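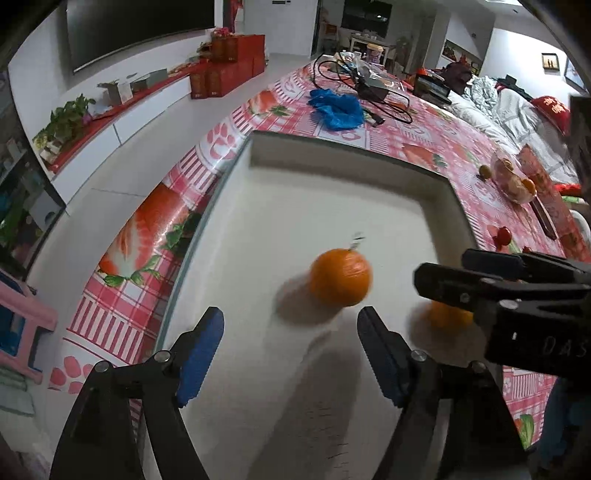
*Fig. 5. White tray on the table, with mandarins in it.*

## 5. Setting out fruit with the Bonard tray

This section is for the use of the tray at a table with a cloth. For washing the tray, please see the section on care.

### Before you start

1. Lay the tablecloth and pull it smooth with both hands. A fold under the tray will make it rock.
2. Wipe the tray inside and outside, and dry it well.
3. Put the tray in the middle of the table, with the raised rim upwards.
4. Keep the bowl with the rest of the fruit on the same table, so that you can reach it without standing up.

> **Note:** On a glossy cloth the tray can slide. If this happens, put a thin damp cloth below it and press once on each corner.

### Placing the mandarins

1. Look at each mandarin before you place it. Soft ones are to be eaten the same day and do not go in the tray.
2. If there is a small stem or leaf on the top, leave it on. When it is pulled off, the skin can tear.
3. Set the fruit down gently and let go only when it has stopped rolling.
4. Leave a space of 30 mm between one mandarin and the next.
5. Keep cherry tomatoes outside the tray. They are easily pressed by the heavier fruit.

> **Caution:** Do not carry the tray by one side only. The rim is low and round fruit will go over it.

> **Caution:** Keep plastic bags and cables out of your way when you lift the tray. A loop of cable is easily caught by the corner.

### After use

Return the mandarins to the bowl, the oldest on top. Rinse the tray with warm water and let it stand upright until it is dry. Please do not stack it wet with other trays, they will stick together and are hard to separate.

If your tray does not lie flat on a bare table, write to Nadhirah Ginting at Sturkmont and tell her the number which is printed under the base.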